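Ferance Project, Shelf Work Group
Minutes, 2022-10-27
Chair: Hélène Charbonneau

1. Minutes of the June meeting
Accepted, once the spelling of Arsenault had been fixed in both places where it was wrong.

2. Recordings
The target for the grocery set is 2050 clips. We have 849. The Chair asked whether the figure included the 60 in which the wearer's hands never appear. It did. It now doesn't.

Prirance reports that its model has learned to reach for a basket and has no view on what to do next. More examples of two-handed holding and of hands in among soft packets are wanted. Boxes are well covered and may be left in peace.

3. Labelling
Preretti returned 68 clips tagged "carrying" that its labellers felt were "standing". A long discussion followed on whether a person holding a full basket and going nowhere is carrying it. Agreed: the tag becomes "holding". Arsenault's colour-coded chart was noted and will be noted again next time.

4. Wearer instructions
Wearers are to keep both hands in view and stop humming, as the audio is kept. A motion to shorten the instructions to one page was carried. The current draft is four.

5. Other business
Parking. Deferred.

Action: Chair to rewrite the tag list and circulate it.
Action: Prirance to say which grips it wants, in writing this time.

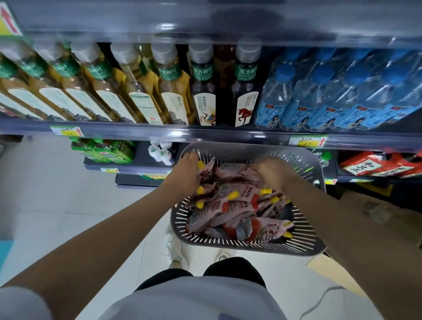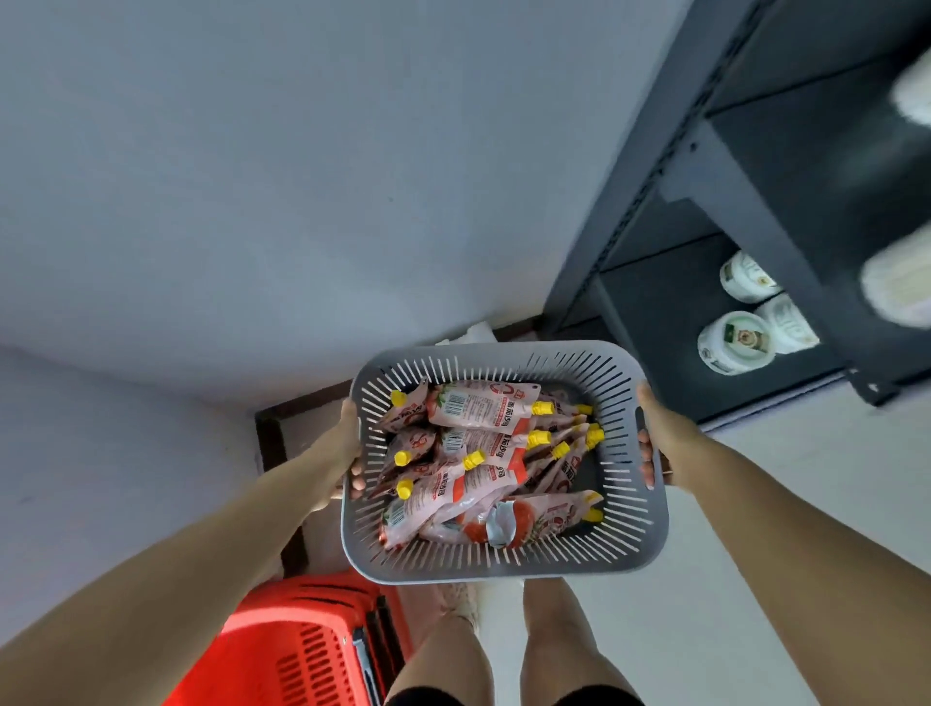 Item 2, both: grey basket of pouches with yellow caps, two hands in view.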